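Jul 4, 2024

Hall of fame records, running notes

Back on the induction database after leaving it alone for most of June. The export from the old Andari system has 2449 athlete entries, and the museum site wants one clean entry per person. Boxing is done. Started on baseball this morning and got as far as the letter H.

Main trouble is still spelling. The old cards give some inductees under the name they played under and some under the family name, and the import treats these as two people. I merged the ones where birth year, sport and induction year all matched. Where only two matched I left both entries and set the review flag.

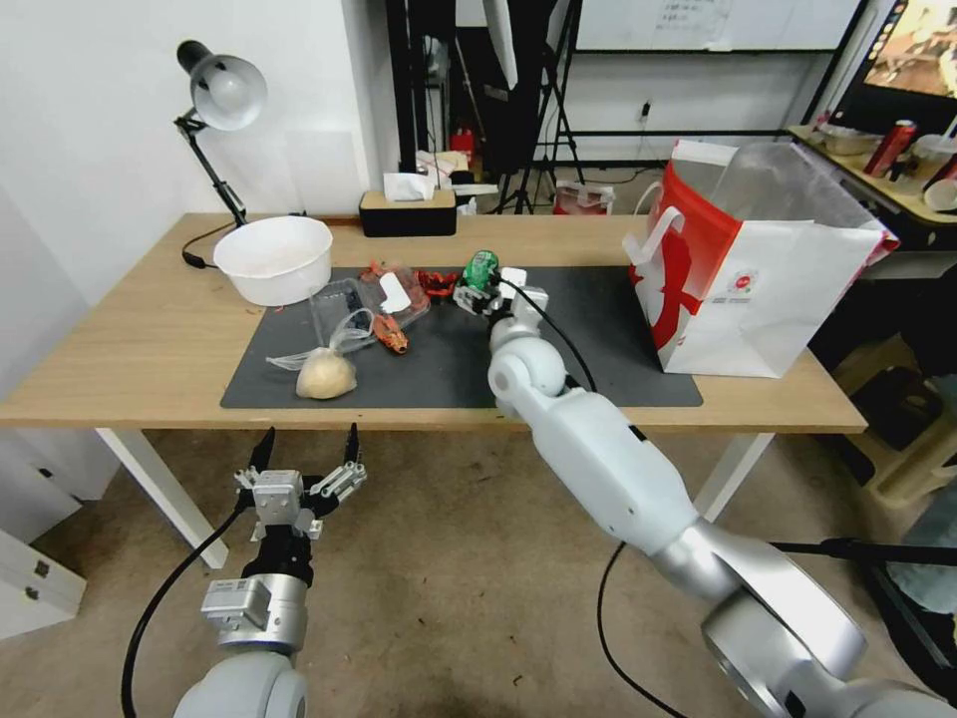 Hauksdóttir is the odd one. She is listed under track and again under coaching, with different induction years. The banquet program has her in the coaching group only. Kept both for now, with a note pointing to the program.

Ran the merge script in batches of 500. The last batch stopped twice on accented letters. Saved the file again as UTF-8 and it went through. Whoever runs it next should check the encoding first.

Photo scans: the Irkia folder has the portraits from the early ceremonies, mostly front only. We need the backs too, as the captions and dates are often written there in pencil. Four portraits have no name on either side. Put them in the unknown box.

Left to do

1. Finish baseball, H to Z.
2. Send the Senus people the list of plaque corrections. There are 3 so far, all wrong years.
3. Rescan the Irkia portraits, both sides, same resolution as the boxing set.

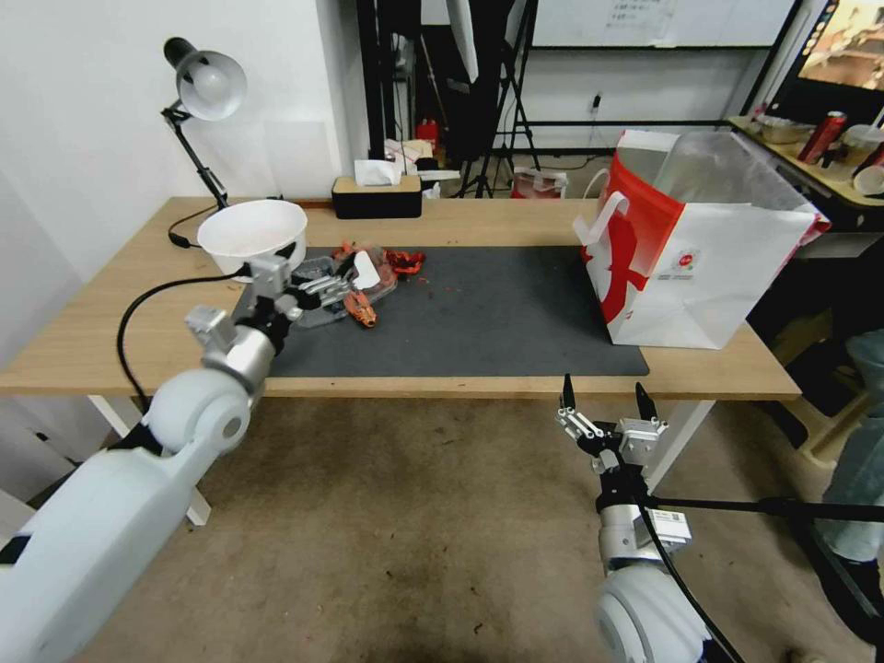 4. Look up the coaching entries against the banquet programs and clear the review flags that can be cleared.

Backup is on the shared drive under today's date. The old export is still there too, please don't delete it until baseball is finished.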